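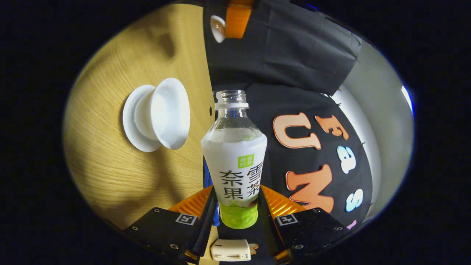
Put the Paper Trail on the Wall

The best thing I saw in a museum this year was the back of a painting.

It was at the Prambridge, our little city museum, in a show that closed in April. The picture itself is a harbor view, brown and pleasant, the sort of thing you walk past on the way to the good room. But someone had the bright idea of hanging it out from the wall with a mirror behind it, and there on the stretcher were two dealer stickers, a customs stamp, a chalk number and half of a name. I stood there for so long that a guard came over to ask if I was all right. I was having a great time!

Next to it was a typed list of everyone known to have owned the thing, with the empty years left empty. Six owners, one gap of eleven years, and the words "we are still looking." Loan Tạ, who put the list together, told me at the opening that she had fought hard for that line. I can see why somebody might have wanted it gone. Museums like to sound sure of themselves. But I trusted the place more for having said it, and I went around the rest of the galleries wanting the same for every other object in the building.

So here is my plea. Print the ownership history, all of it, on the label. I don't mean a web page you reach through four menus, and I don't mean the gray line that says "private collection, by descent," as if paintings were handed down by fog. Names and towns and dates, please, and a plain "unknown" where it's unknown.

The usual objection is that visitors won't read it. Renzo Caruso made that case in the Filach newsletter last winter, and he made it well: people have maybe an hour, their feet hurt, and a wall of text comes between them and the art. He's right about the feet. But I watched two teenagers at the harbor picture argue over whether the half name was Sison or Simon, noses almost on the mirror, and neither of them had looked that hard at anything else in the room (I'd been trailing them, I admit, for three galleries).

The other objection is cost, and that one is serious. The Prambridge owns some 1,000 paintings and has one person doing this work. Fine. Start with 100. Start with the ones already hanging, and let people write in. A retired framer from Pokivwood did just that after the show opened - he knew one of the stickers from a shop where he'd swept floors as a boy - and the list now has another town on it.

The harbor view has gone back to the upstairs hall, flat against the wall, with its old label. I've asked twice about the mirror. I plan to ask again.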